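Towels, and how we would like them folded

By Siv Granström, linen room

We have had some grumbling about the towel shelves at Zovcombe, and most of it is fair. The shelves were built for towels folded one way and they are now getting towels folded four ways, depending on who was on shift. The stacks lean, the doors don't close, and people pulling one towel from the middle bring the rest down with it. So from next week there is one fold for bath towels, and it goes for weekdays and weekends both.

Start by getting the towel out of the twist it comes out of the dryer in. Terry holds on to itself, loop to loop, and a towel that has been sitting in a heap will often have one corner tucked inside another part. Find a corner, lift it, and let the weight of the cloth pull the rest open. If it doesn't open, lay it back down and try a different corner. Shaking it hard in the air works too, but please do that away from the clean stacks, as the lint goes everywhere.

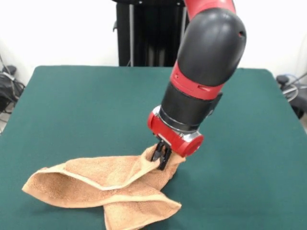 Once you have a corner, follow the hem along to the next one. The hem is easier to feel than to see, especially on the peach towels, where the stitching is close to the color of the cloth. With two corners on the same short side, pull the towel flat on the table and smooth it from the middle out toward the edges.

Then fold it in half the long way, so the two long sides meet. Fold it in half again, end to end. Then fold it in thirds. The finished towel should be as wide as the shelf is deep, with the rounded fold facing out toward the door and the loose edges at the back. Panya Mahawong has marked the shelf depth on the edge of the folding table with tape, so you can check a towel against it without walking over to the cupboard.

A few people asked about the woven band near the ends. It is flatter than the rest of the towel and shrinks at a different rate, and on the older ones it pulls in and makes the ends ripple. Give the band a tug from both sides while the towel is still warm. If it won't lie straight after that, fold it anyway.
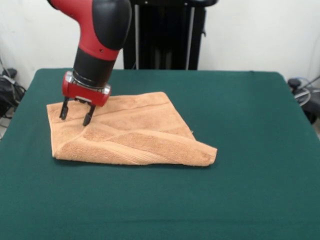 The top layer tends to creep when you make the second fold, and you end up with one corner sticking out past the others. Hold the bottom layer down with one hand while the other brings the top across. A corner that lifts a little is fine. It will settle under the weight of the next towel. A fold that runs off at an angle will not, so open that one up and do it over.

Hand towels and washcloths stay as they are. Bath mats go flat, unfolded, on the bottom shelf.

Towels with pulled loops or frayed hems should go in the bin marked Repair and not back on the shelf. Yaowalak Yimyam goes through it before the weekend and decides what can be trimmed or restitched. The rest are cut up for cleaning rags. We have 484 bath towels on the books and won't be ordering more until June, so please don't throw any out on your own.

The fold is written up on a card by the table. If you lose track of the order of the steps, ask Yaowalak or me.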